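Suture practice, bench 2, Harkisholm skills room
December, started a little after 2 in the afternoon
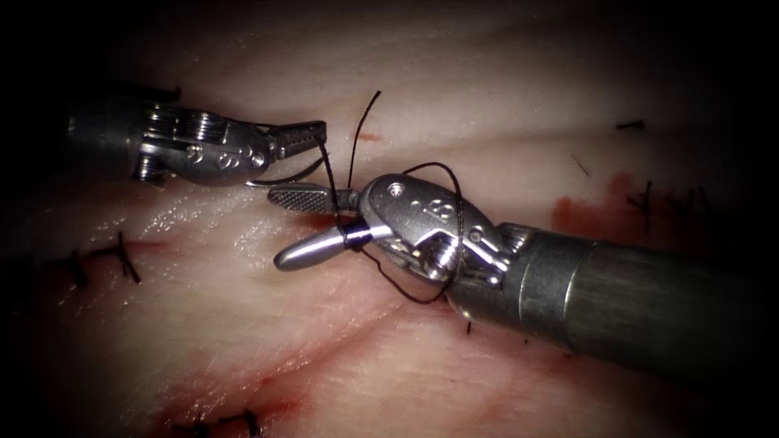 Okay, so today was all about the long shallow cut. I've been putting it off for ages and doing short ones, because short ones flatter me, and then I open the notebook and it's page after page of nice tidy little closures that say nothing about whether I can keep a line going. So, long and diagonal it is! Diagonal is a pain in its own way, by the way. Every bite wants a slightly different angle, and if you set the needle up the way you did for the last one you come in crooked.

Thread first. I went with the black again. I know the people on bench 1 like the violet, but against pink tissue the black is just so much easier to follow, especially when there's a smear of red across the lower part and everything down there goes the same color. I cut it at 20 cm to start with and that was too long (loops everywhere, I spent more time herding the tail than sewing). Dropped to 11 for the second go and it felt short at the last knot but much calmer the rest of the way. Somewhere in between next time. Clitanel protocol sheet says "working length to suit," thanks a lot.

Needle: curved one, same box as before. Where you hold it matters more than I want it to. If I grab it too near the thread end it wobbles, and too near the point I run out of curve before I'm through. Two thirds back from the point is what the sheet says and I'd say that's right. I also keep wanting to push straight instead of rolling along the curve, and you can see it in the tissue afterward, little pulled creases next to the hole. Must roll the wrist. Writing it in capitals for myself: ROLL THE WRIST.

Knots. Tried the double wrap on the first throw, then singles. The double holds while you set up the next one, which is lovely, but I was pulling up instead of flat and it cinched the edges into a ridge. For a shallow cut like this one the edges only need to meet. They don't need to be strangled! Second half of the line was better, I think. Looser, flatter.

Scoring, for what it's worth, on the Jurnis sheet: 70 on the first run, 76 on the second. Most of the gain was in thread handling, hardly any in needle entry, so I know where I stand. I still don't agree with how the sheet takes points off for regrasping. Sometimes letting go and getting a better hold is the smart thing to do, and I'd rather see someone do that than drag a bad bite through. I've put a note about it in the Shehu folder, in case anybody else wants to grumble along with me.

Other bits:

Keep the tissue damp. It gets tacky when you stop to write things down (like this) and then the thread drags.

Lights low around the edges helps me concentrate, but I do get glare off the shiny patches up toward the top left. Try tilting the pad a touch before starting.

We're getting low on the curved needles, one box left in the drawer and one opened. Somebody please reorder before I use them all up, at this rate it'll be me.

Next session: same cut, same black thread, start from the other end so the awkward angle comes while I'm still fresh. And a running stitch after that if there's time, just to see how bad it is.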